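Stisholm students to show robot arm project in February

The Wandeck robotics club at Stisholm will hold its open workshop in February, with 7 students presenting a robot arm they are programming for small bench tasks. The club has logged 81 hours on the project and has spent $1,162 on parts.

Students are practicing with wires, sponges and circuit boards.

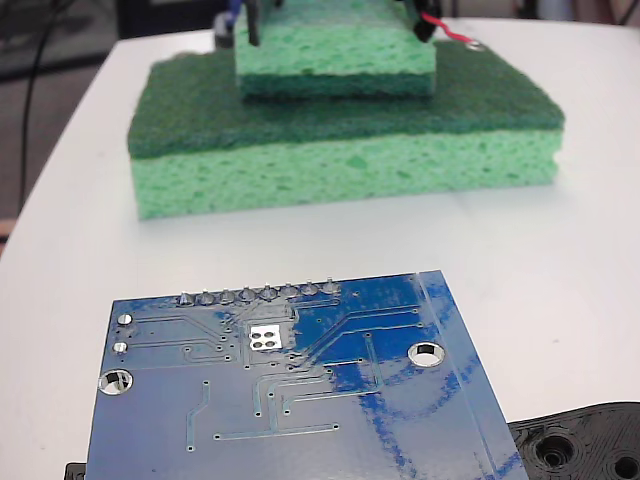
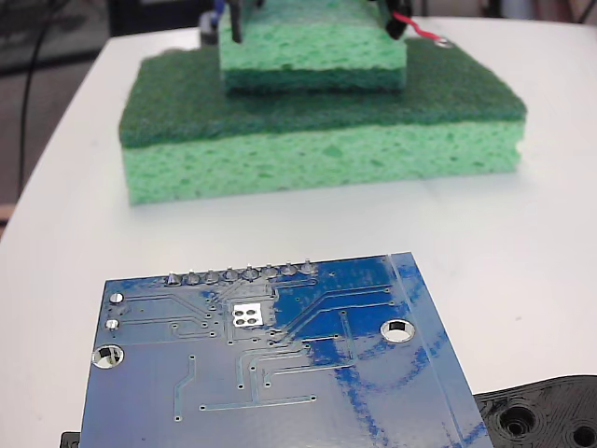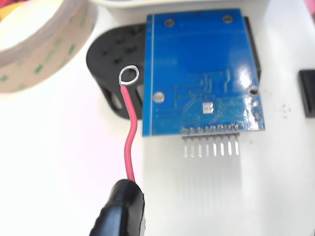
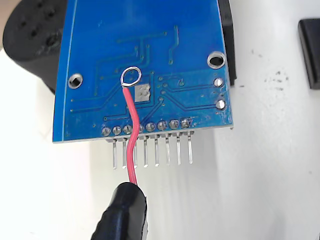 "We want them to plan each move before they run it," said club adviser Muireann Sheehan.

Doors open at 4 p.m. in the Fitzgerald Building, Room 806. Admission is free.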